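Notebooks > Irdale dye shop > Apr 22, 2026

Second go at the madder bath today, and I'm much happier with this one! Katia was right about the chalk (she usually is, and she'll see this, so fine, there it is in writing). The January batch went that sad brick color on the wool and I blamed the roots for weeks. This time I put in a spoonful of chalk before the heat went on and kept it low the whole way – never let it simmer – and the skeins came out a proper red. A bit orange in daylight, but red.

Notes for whoever does the next one: the Ozoliņš roots are ground coarser than the Cludow ones, so soak them overnight. I tried skipping that on the first skein and got nothing much for 3 hours of standing there.

Alum was 30 grams for the lot. Bogdan thinks that's stingy and wants to go higher. Let him try it on his own yarn.

The cotton is still a mess. Patchy, pinkish, and the ties left white rings even where I'd loosened them. I think the scour was lazy, and that was me, I was hungry. I'll redo it with soda and a longer boil before anybody judges the recipe.
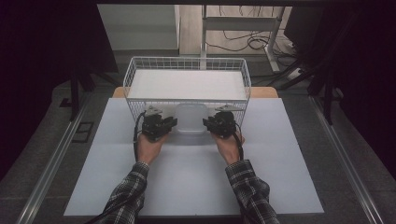

Zane asked if we can reuse the bath. Probably yes, for a peach or a soft coral, so I've left it in the pot with the lid on – please don't tip it out! Jihad wants the leftovers for silk scraps if there's anything in it after that.

Still to do: label the five skeins, order more alum, find the good strainer.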